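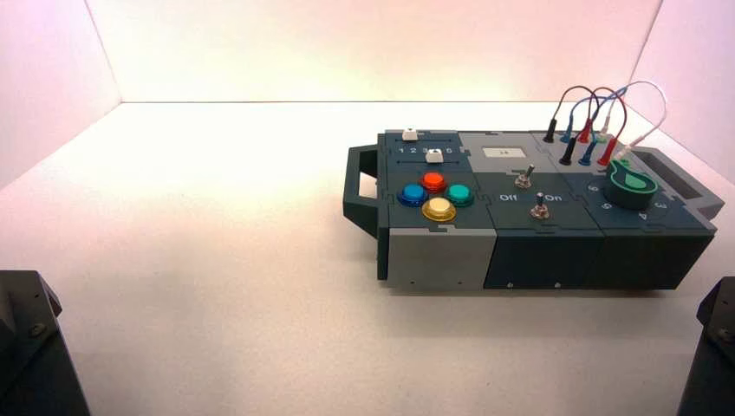
Slider and pushbutton board, panel thickness and label wear

fettle_38
Second board is together and I'm after opinions before I cut the next set of panels. Three square modules, printed housings, puzzle joints on the mating edges, loop handle on each short end. Sliders and four domed pushbuttons on the left module, two toggles in the middle, banana plugs on the right. It goes to the Hirkgate training room, where people use it for fault-finding practice and general hand skills, so it gets carried a lot and treated badly.

Questions:
1. Top panels are 2 mm at present. The toggle panel flexes if you throw the lever hard. Go thicker, or rib it underneath?
2. The slider scale is printed straight on the surface. Will it last?
3. Puzzle joints have a bit of play when you lift from one handle only.

Lachlan Whitelaw at Hirkgate wants the same colours kept on the buttons, so please don't suggest changing those.

drossel
Rib it. A thicker panel eats into the threaded bush on the toggle and you end up with the nut on by a turn and a half. Two ribs, one either side of the switch body, tied into the side walls.

The play in the joints is a tolerance problem. What clearance did you draw?

fettle_38
0.2 per side. It went together by hand without a mallet, so I left it.

drossel
Too much for a joint carrying load. The puzzle shape only locates in plan. Lift one end and the whole bending moment goes through whatever is holding the bottom together. What is?

fettle_38
Base plates, one per module, screwed up from below. Nothing spans the seams.

drossel
There's your play. Run one continuous base plate under all three, or two aluminium flats bridging the seams. Leave the puzzle clearance alone after that.

kelpie_bench
Disagree on the continuous plate. The reason to build it in modules is to pull one out when a switch dies. With a single plate you've got the full set of screws out to swap one toggle. Bridging flats, yes. Four screws per seam, M3, heat-set inserts.

drossel
How often does a toggle die? Ours are rated well past anything a training room will do to them. The failures I see are all solder joints on the back of the switch, and those you can reach by taking the top panel off.

kelpie_bench
We replaced a slider module twice in one June at Lasow. Grit in the track both times. Depends on the room.

aurelia_b
Aurelia Brunner, I did the labels on the Dromalport boards. On question 2, surface print at a slider will go. The finger doesn't stay on the knob, it drags along the scale beside it. Ours lost the middle numerals first and the end ones stayed readable. Either engrave 0.3 deep and fill with enamel, or put the numerals under a clear overlay. If you engrave, do it before the slots are cut, the narrow strip between two tracks chatters otherwise.

Off/On between two toggles is less of a problem for wear, but check it for ambiguity. With one pair of words serving both switches, some of our trainees read the words as belonging to the upper switch only. We went to a pair per switch.

fettle_38
Hadn't considered that. There is room for a second pair if I shift the lower toggle down. It's already offset slightly to the right of the upper one, which was to clear a rib in the old housing that no longer exists.

drossel
Then line them up while you're in there.

kelpie_bench
Or leave the offset. Two levers in line and close together, you catch both with one thumb. I'd keep it.

drossel
At that spacing you won't catch both unless you're wearing welding gloves.

kelpie_bench
Some of them are wearing gloves.

aurelia_b
Also, what's the fastener on the front panels? I can see a small screw low on the left and middle ones. If those are going into printed plastic they will strip after a few removals.

fettle_38
Straight into plastic, yes. I'll change them to inserts. The light grey front on the slider module is from the earlier filament batch, the rest of the fronts will be dark on the next one.

shokri_spares
For what it's worth, Shokri carry the banana sockets in packs with the flatted body, so they don't spin when the nut goes on. Round-bodied ones in a printed panel will turn sooner or later and twist the wire off. D-shaped hole, print it 0.1 over.

fettle_38
Using round ones with a dab of epoxy. Will price the flatted type.

drossel
Epoxy lets go of PETG. Rough it up first if you must.

fettle_38
Noted. Plan for board three: 2 mm top with ribs, bridging flats on both seams, inserts throughout, engraved scale, Off/On at each toggle. Offset still undecided. Handles unchanged, I hung 90 newtons off one for a day and it hadn't moved.

kelpie_bench
A day isn't creep testing. Leave it on for 200 hours somewhere warm and measure again.

Related threads
Heat-set inserts in PETG, pull-out figures
Cleaning grit from slide pot tracks
Enamel fill for engraved panels, which thinner
Toggle bush lengths against panel thickness
Flatted or round banana sockets
Storage racks for training boards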